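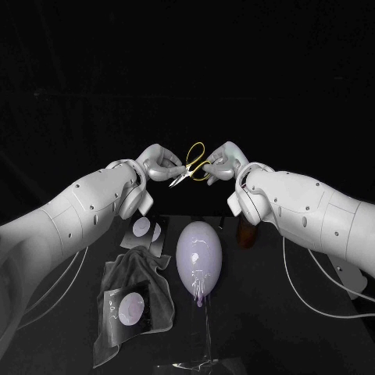 Small yellow scissors, one lavender balloon.

1/ I am making string lampshades for my sister's garden party in June. You wind thread with glue over a balloon, wait, then cut the balloon. It sounds easy. My first one fell flat like a pancake.

2/ Sudheer Krishnan told me to wait 24 hours before any cutting. I waited 9. So this was my mistake, I admit it!

3/ Please do not stab in the middle. Make a very small cut close to the knot and let the air go slowly.

4/ One shade eats around 200 metres of thread. Does someone know a cheap shop in Kurnville?

© 2018 Sang-wook Shim · Contact · Back to top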